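Notebook entry, 03/05/2022
Textile Care Workshop, linen bench
Entered by Segundo Villanueva

Subject: shrinkage and pilling in cotton sheeting, second round of washing

The second round was completed this morning. All swatches from the Jamosia and Ireo bolts have now been through 12 cycles at the warm setting, with the same detergent dose as in February. Drying was on the flat racks overnight. The tumble dryer remains out of use until the new belt arrives.

Jamosia shrank 2 percent along the warp and less than that across it. The figure agrees with the February sheet. Ireo gave uneven results: the swatches cut near the selvage held their size, while those from the center of the bolt pulled in at one corner. I have set these aside in the gray folder and request that they not be pressed until they have been measured again.

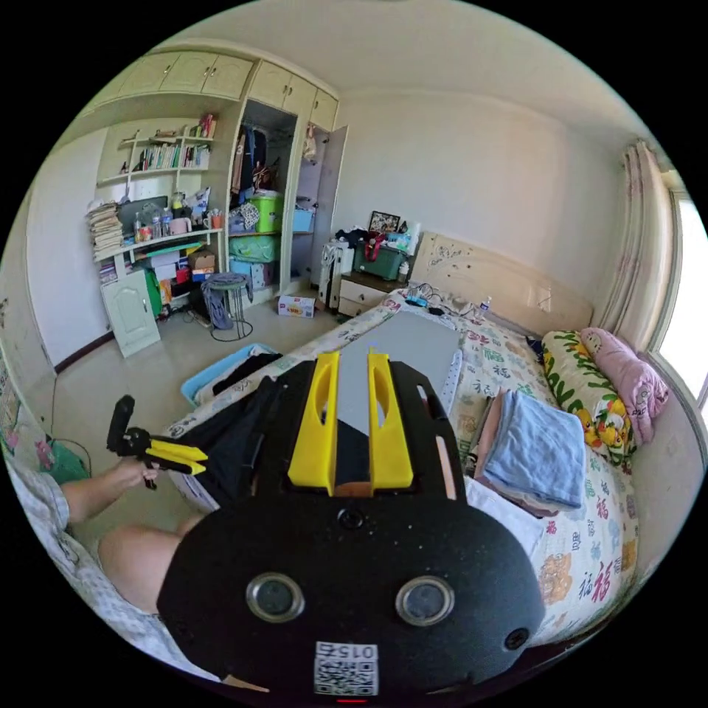 Pilling was graded under the side lamp against the printed scale. Ireo was the smoother cloth in both rounds. Jamosia showed light fuzz along the fold lines, and one swatch had a small patch near the hem that may be abrasion from the drum - I could not tell with the hand lens. It is entered as doubtful.

The supplier, Rusto, has confirmed by letter that lot 837 was finished with a softener and that earlier lots were not. The Xiao samples come from that lot and should be kept out of the comparison for the present. The labels on the sample drawer have been changed accordingly.

Pending: remeasure the Ireo corners; weigh the remaining detergent, which should be about 100 grams; ask Rusto for an unfinished length of the Xiao cloth. The steel rule at the linen bench reads short at the worn end - use the one in the cutting drawer.

S.V.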